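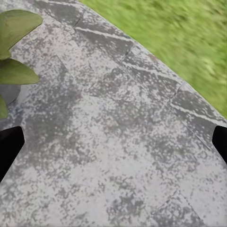
Kit Henar, dos brazos para montar en casa o en el taller compartido. Patio simulado Fluvberg incluido. Precio: 1,195 €. Envios desde el 7 feb 2023. 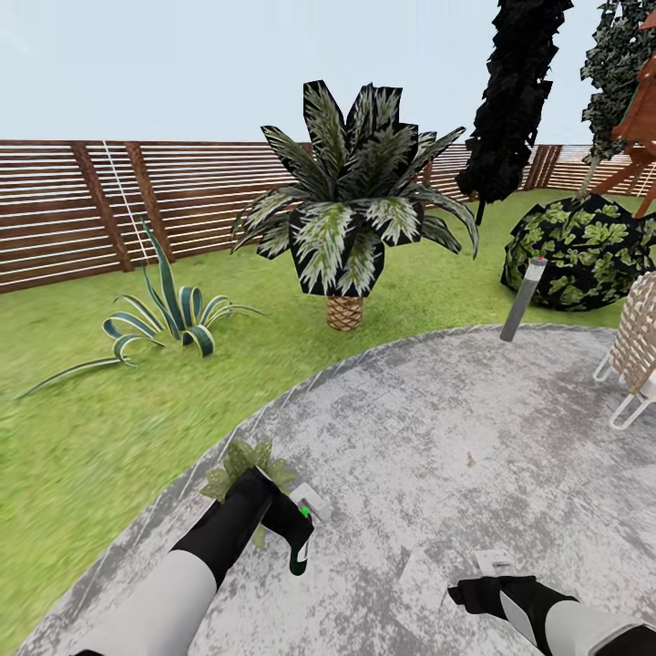
Pinzas negras, antebrazo blanco. Montaje con llave del 5, hasta 2 tardes. Fuente Gralance aparte, ojo.
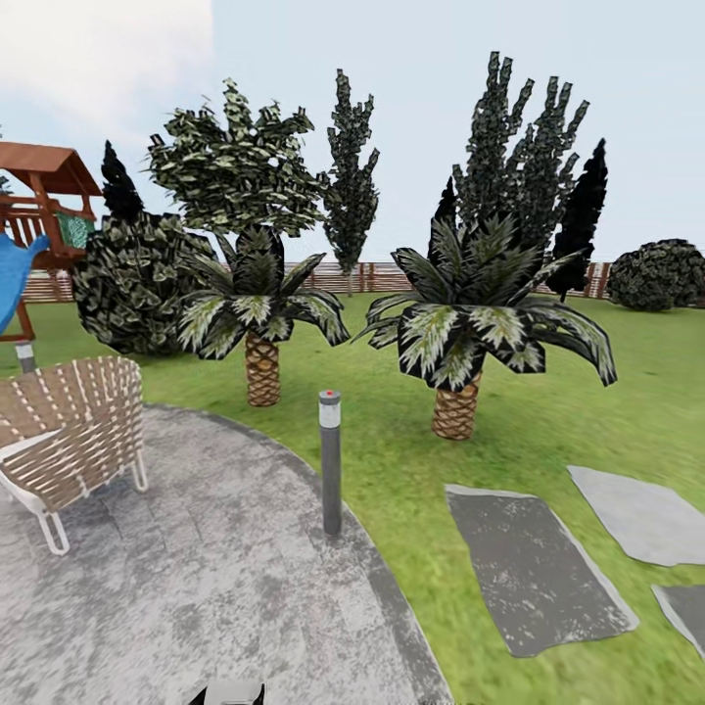
¿Se puede probar sin tener los brazos montados?
Se puede, el simulador Cuesta arranca solo con el portátil y luego se pasa el mismo programa al kit.

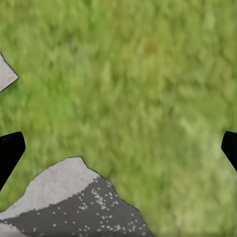

Repuestos de dedos en abril. Dudas de cableado, a Wálter Arboleda, en el taller. No se sirven peizas sueltas.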